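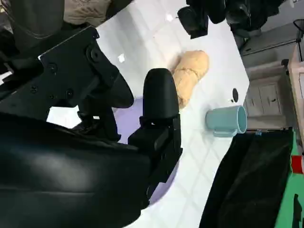
Wrist camera view at the tabletop station, with the mug on its side.

Progress report to the Agudelo Fund
Project: Two-handed tabletop handling, equipment planning phase
Prepared by Wilmer Mosquera
November 21, 2019

Kenneth Pangilinan asked that this report stick to equipment: what we have, what we are short of, and what we would like to move between budget lines before the next payment in January. Training results will come in a separate report.

Where we stand

The station is in daily use. It has a left hand and a right hand over a white gridded tabletop, a black cloth behind it, and cameras at the head and the wrist. We have recorded 616 runs since the last report. Of these, 403 passed review and went into the training set. The rest were set aside, mostly for dropped frames from the wrist camera and for runs where the operator stopped early.

The objects are the ones listed in the proposal under "kitchen set": a mug, a plate, a bread roll and a small pumpkin. We have not added to the list. The bread roll takes the most operator time because it is long and has to be picked up from either end. It also shows up problems in the fingers sooner than the mug does, and we use it as the check object at the start of each shift.

Purchases to date

The wrist camera mounts came from Trestden and were on budget. One was returned with a stripped screw hole and replaced at no charge. The spare finger set from Brirkus arrived five weeks after the promised date. We did not lose recording days over it, but for part of that time we had no spares on the shelf, and I do not want to repeat that.

The Uviva software license was paid for the full year. It covers two seats. A third operator has been sharing one of them, which the terms allow, but it means only two people can review runs at the same time.

Unspent on the equipment line as of this report: $3,801.

Wear and replacement

The original plan assumed one set of fingertip pads per hand for the whole phase. That was too low. Tasks where both hands work on the same object are harder on the pads than single-hand picks, and two-handed tasks are now the larger share of our schedule. The plate work adds to this. It is a low object and the fingers come down close to the tabletop on every attempt.

We now inspect pads every 50 runs and write the result in the station log. On the present schedule we will need two more sets per hand to finish the phase. Brirkus sells them in packs, and ordering both sets together saves one shipping charge.

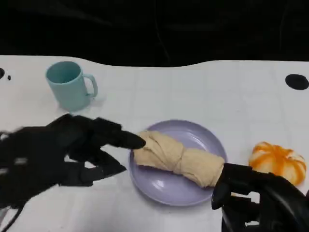
Requests

1. Move $616 from the travel line to equipment. The site visit planned for the fall was done by phone and that money will not be used for travel.

2. Approve the purchase of fingertip pads now instead of in January. With the lead time we saw on the last Brirkus order, a January order might not reach us before the pads run out.

3. Approve one spare wrist camera. We have no backup at present. When a camera fails the station stops, and an operator is still on the clock.

4. Hold the decision on a second station. The proposal had us choosing a supplier by the end of this year. I would like to wait until we have a full quarter of maintenance costs for the first one. The two quotes we have on file differ mainly in the service contract, and we can't compare them fairly without those costs.

Kenneth has seen items 1 to 3 and agrees with them. He would prefer to settle item 4 sooner and may write to you about it himself.

Work under way

Recording continues on the plate tasks. The same four objects stay on the table for the whole block so that runs can be compared with each other. Shifts are three hours with a break, and operators swap at the break.
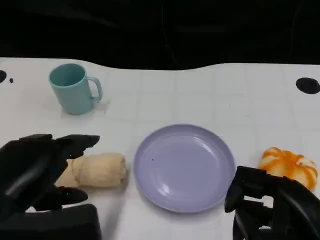 Left hand at the bread roll, right hand open near the pumpkin. Head camera view.

Operator hours are slightly under plan. One operator was out for two weeks and we did not bring in a temporary replacement. The hours will be made up in January, within the approved total.

Items open from the last report

Insurance: the certificate has been renewed and a copy was mailed to your office.

Storage: recordings are now backed up to a second drive every night. The drive came out of the office supplies line, so nothing is charged to equipment.

Inventory tags: done for the cameras and mounts. Tags for the hands are still to be ordered.

Receipts for all purchases named in this report are in the attached folder, sorted by supplier. Please send questions on the budget lines to me and questions on the second station to Kenneth.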